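Porkiris, back late

Left the house before 6 for this and got home with sore feet and a bag of pamphlets, so I may be in a worse mood about it than it deserves. Writing it down tonight anyway, before I start remembering it as more interesting than it was.

The open day was at the Porkiris building, out past the grain elevators. Name badge, weak coffee, a pastry cut in half so it would go further. We got 40 minutes of slides before anyone let us near a machine. The slides were all arrows. Condetti is the company selling the thing, Sulent is the software that decides where to grab, and I still couldn't tell you what Courtois does except that their logo was on the lanyards. When I asked, I was told they were "a partner on the integration side." Fine.

The pitch is bin picking. You dump mixed stuff in a bin, the robot looks at it, picks out one piece and puts it somewhere else. No fixtures, no teaching it each part. The number on the slide was 2,000 picks between stops. I asked what counted as a stop and got a long answer about definitions - never a good sign. If a person reaches in and straightens something out, is that a stop? Apparently it depends on the customer.

After the slides we went through to see the cell, and I'll admit I perked up. I like being near a machine more than I like hearing about one. The arm was a KUKA, gray and orange, and the gripper had enough thin black hose around it that I started wondering which one would chafe through first. Old habit from the plant. There were clamps by the bin too, and I'd want to know what happens to their numbers when somebody bumps it with a cart, as somebody will in the first hour of the first shift.

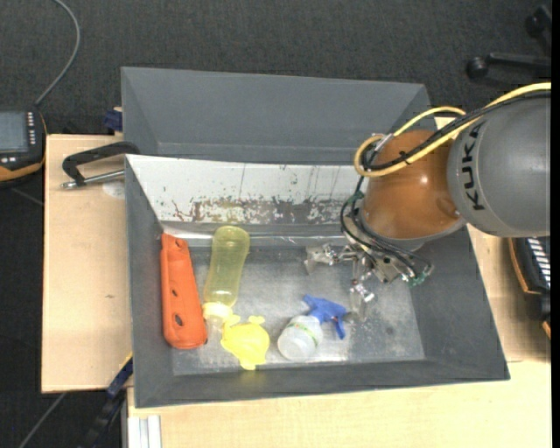 My real complaint is with how little they give it to do. Four things in a big bin, with bare floor between some of them, is a long way from what comes off our returns line. We get totes packed to the rim, half of it in plastic bags, things hooked through other things. I said so. The answer was that density was "on the roadmap." Everything I asked about today was on the roadmap. It must be a very long road.

To be fair, and I am trying, a spray bottle is not an easy thing to pick up. The trigger sticks out, the body is round, and see-through plastic has made a fool of every vision system we've tried. They had a see-through yellow bottle in there as well. So they didn't choose only easy shapes, and I gave them credit for that in my notes. I'd have given them more if they had let one of us toss something in from a coat pocket. I offered my glasses case. They laughed and moved the tour along.

The price came up last, naturally, over sandwiches. 4,000 a month for one cell on the lease plan, service included, gripper fingers not included. Fingers are a "consumable." I wrote that word down and underlined it. I'd like to see how many pairs they go through in a year, and I doubt that will be in the pamphlet.

What I'm going to tell them at work is that we shouldn't sign anything, but we could send Porkiris a tote of our own junk, packed the way we get it, and ask to watch a full shift of it. 6 hours at least, with the log handed over afterward. If they say yes I'll drive back out and bring my own coffee. If they want to sort the tote first, we have our answer.

Need to claim the mileage. Forgot to write down the odometer again.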